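Notebook, bin picking cell, February
Gripper cable fault, stop in the middle of a run
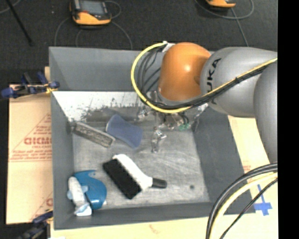 I write this down while I still remember the order of things. The long run for the Mumstead items was started at 9:40 and it should do 3,000 pick attempts over the next days. It stopped at attempt 34. The arm was above the bin, going down, and the controller reported lost communication with the gripper. The arm itself did a normal protective stop. The gripper did not open and did not close, it kept the last position it had.

My first idea was the gripper firmware, as we had changed it the day before. I loaded the old version and started again. Same error after a few minutes, so the firmware is probably not guilty.

Bhavana Salian then asked me to look at which pose the arm has when the error comes. This was a good question. I compared the two logs, and both times the wrist was turned far to one side, for objects lying close to the left wall. With the wrist near the middle I could jog up and down for 32 minutes and had no error.

So we stopped everything, put the robot in manual mode at reduced speed, and turned only the last joint, slowly. Near the end of its range the yellow cable is pulled tight at the connector and the link drops. If I turn back, the link returns. The loop beside the orange joint looks generous when the wrist is in the middle, but the tie further up the arm does not let the cable slide, so the extra length is not available where we need it.

What I did wrong: after the first stop I pressed reset and continued without going to the cell. A gripper with no communication can still hold an object, and I did not check this. Please do not copy me. After a gripper error, go and look at the fingers first, then reset.

Changes made in the afternoon:
Moved the tie, so the cable can follow the wrist.
Limited the last joint in software to a smaller range. Thongdee planner accepts this but it now refuses some grasps at the left wall.
Added a rule in Bimlow script: gripper communication error ends the run, no automatic retry.

Test after the change: 2 hours, no error. I do not trust the connector completely, it was pulled many times. A new cable is requested from Garnmont, no delivery date yet.

Still open: the attempts before the stop are saved, but I don't know if the gripper force values in them are good. Bhavana will compare them with the older runs. Until she is finished, please leave them out of the statistics.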